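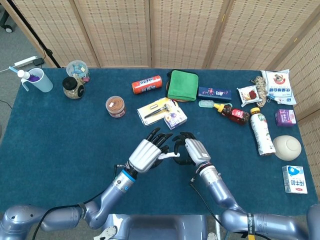
30 August 2023. Sick bay suction pump, salt fog trial, day whatever-it-is, but the one we've been waiting for. The chamber hit 276 hours overnight and I came in early to pull the four pumps out before the fog cycle could start up again and make me wait for the drain. All four are the Kalniņš portable type that goes in the wall bracket aboard the Gavville, and which lives, as everybody in this shop has heard me grumble, right next to the passageway door where every bit of weather comes in. I wanted to open them up slowly this time and lose nothing. Last spring we opened two on bare steel and spent half an afternoon on our knees looking for a valve flap. So the teardown goes on a cloth from now on, and please make it a dark one. The teal cover on the table is the right sort of thing, you can see how a small white plastic piece stands out against it, and the flaps and retaining clips in these pumps are all small and white. I'd put it in the procedure if I thought anybody would let me add a page about tablecloths.

Now, the numbers, before I wander off. Vacuum before the trial was 555 mmHg on all four, taken with the outlet clamped and the charger disconnected. I took it the same way this morning after rinsing and an hour on the rack. Pumps 1 and 3 came right back up to 555, and I was so pleased with them I went and made coffee. Pump 2 got there too but took its time, and there was a flutter on the gauge that I didn't like the look of. Pump 4 never got within a sensible distance of it and kept sagging every time the motor eased off. I stopped after the third try because the motor was starting to sound unhappy and I'd like to be able to look at it in one piece.

Opened pump 4 first, naturally. The head itself is fine. The diaphragm is still soft, no cracking at the bead, and the valve seats wiped clean with nothing worse than a little white bloom of salt. The trouble is at the canister fitting, where the elbow pushes into the lid. The O-ring there had dried salt on both sides of it, which means the fog had been getting past for a good while, and when I rolled the ring between my fingers it had a flat on it you could feel. I put a new ring in, no other changes, and it pulled to 555 on the first go and held. I then put the old ring back in to be sure I wasn't fooling myself, and it sagged again. So that's our leak, and I'm glad it's a cheap one.

Pump 2 has the same flat starting on the same ring, only not so bad. Pumps 1 and 3 look good. Here is the part I want everybody to think over: 1 and 3 are the two that had Grasine on the ring, and 2 and 4 went in dry, the way the maker ships them. I know that's two against two and nobody should bet a ship's hospital on it, but it does line up very nicely with what the crew told us when the last pair came back, that the ones that had been "fiddled with" always seemed to do better. I suspect somebody aboard has been greasing them for years and never wrote it down. If so, good for them, and I wish they'd told us.

A word on the Grasine, for whoever picks this up. It wants a thin wipe and no more. I overdid it on pump 3 and there was a little collar of it squeezed out inside the lid, which is on the patient side, and I don't love that. It is rated for contact with rubber and it hasn't swelled the ring that I can measure, but I would still like the infection control people to say yes before it goes near a real casualty. I've drafted the question and left it in the out tray. If it's still sitting there when I get back from leave in September, I will be cross in a quiet way.

Battery side. I ran all four on their own packs, free flow, until the low light came on. Pump 1 gave 43 minutes, which is the best I've seen from a pack that age, and pump 3 was just behind it. I didn't trust pump 2's result, as I'd knocked the switch when I moved the hose, so that one needs doing over. Pump 4 I ran with the new ring in and it behaved. Charge contacts on all of them have some green on them. It came off with a dry cotton bud, but the bracket contacts aboard ship don't get wiped by anybody, and I think that's a more likely reason for a flat pump than anything inside the case. We had that exact complaint from the Gavville after the winter patrol: pump in bracket, charge light on, pump dead when the medic reached for it. I've always felt badly about how we answered that one. We told them to check the charger.

The bracket itself, then. The spring clip from Candska is holding its shape, but the plating has gone at both bends and there's rust running down under it. It would stain the bulkhead and not much else for a year or so, I'd guess. The older bracket, with the plain strap, looks ten times better and is a misery to open with gloves on. I tried it with the cold weather gloves and then with wet exam gloves and gave up both times. A medic with one hand on a patient and the deck going up and down isn't going to be more patient than I am. I'd stay with the clip and ask Candska what it would cost in stainless. They were helpful about the hinge pins, so I have hopes.

Hoses: no change, no stiffness, ends still grip. The clear one has gone a bit yellow. I cut a short length off the end of it and taped it inside the back cover of this book so we can compare when the next batch comes out.

Still to do, in no special order. Redo the battery run on pump 2. New rings in 2 and 4, both with a thin wipe of Grasine, and back in the chamber with 1 and 3 left dry this time, so we've swapped them over and can stop arguing about it. Check that the rinse water is being changed, because the jug by the sink tasted of salt when I dipped a finger in it (yes, I know). Photograph the rust on the clip before it gets handled any more. Write to the ship's medical department and ask, nicely, whether they grease the rings and with what.

Pump 4's old O-ring is in the little bag stapled to this page. Please don't throw it out, it looks like nothing but I want it under the microscope. The chamber is drained and propped open, and the lid seal on that could do with some attention too while we're on the subject.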